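How to get a two-armed robot to tidy the telly unit (or at least make a start)

People keep asking me whether a robot can do the housework yet. My answer is "some of it, slowly, if you set things up properly", so I've written down how I go about one particular chore - clearing the clutter off a long low unit. It's a lovely first job because everything sits at one height and you rarely have to open anything.

I've done this with two arms and with one. Two is much nicer, especially for anything with a lid.

What you'll need

Two small arms with grippers, a camera that sees roughly what you'd see if you were standing there, and a laptop. You also want a free Sunday. I use a little planning program called Dronder to string the moves together, but anything that lets you record a move and play it back will do.

Step 1. Decide what tidy means

This sounds daft, but do it first! "Tidy" means nothing to a machine. Write a list with one line per object: where it goes, and which way up. My friend Apolinar Ledesma skipped this and his arms spent a whole evening shuffling a pencil pot from one end of a shelf to the other and back again.

Step 2. Sort your objects by how horrid they are to grip

Boxy things with flat sides are easy. Rounded figurines are middling, as they like to roll out of the fingers if you catch them too high. Anything thin and flat lying on a smooth top is a pain, and I'd leave wallets and cards until last. Clear plastic is its own special misery, with the camera seeing straight through it half the time.

Step 3. Teach one object at a time

Start with a remote control. Guide the arm through picking it up and putting it down, and record it. Then shift the remote a bit and record again. I did 31 goes before I trusted mine, and 200 before it coped with the remote lying at any angle. Put some music on.

Step 4. Get the height and reach right

Park the arms so they can get to the back of the unit without leaning on whatever's at the front. Move stools and bags out of the way if you want an easy first run, or leave them in if you want to find out how it copes with a proper lived-in room. I'd aim for this sort of thing eventually, with the remotes, the tape dispenser and the snack jar all left where people put them.
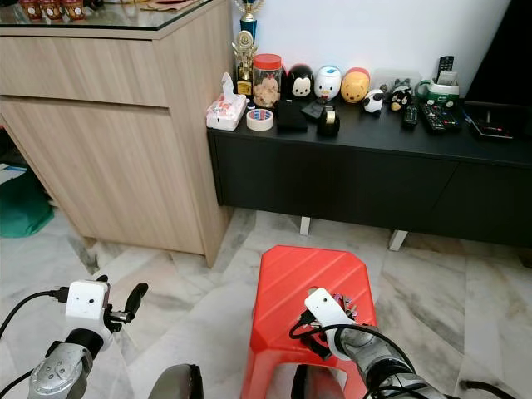
Step 5. Let it try, with your hand near the stop button

Run it at the slowest speed and take trophies and anything breakable off first. If it misses a grip three times, stop and record a few more goes with that object, then carry on.

So, is it worth it?

As a time saver, no. My best full run took 140 seconds for four objects, and I could do that while yawning. Dusting underneath is still my job too. But I've had great fun, and remotes are pretty dependable now. Next I'm trying the tissue box, which means learning to be gentle.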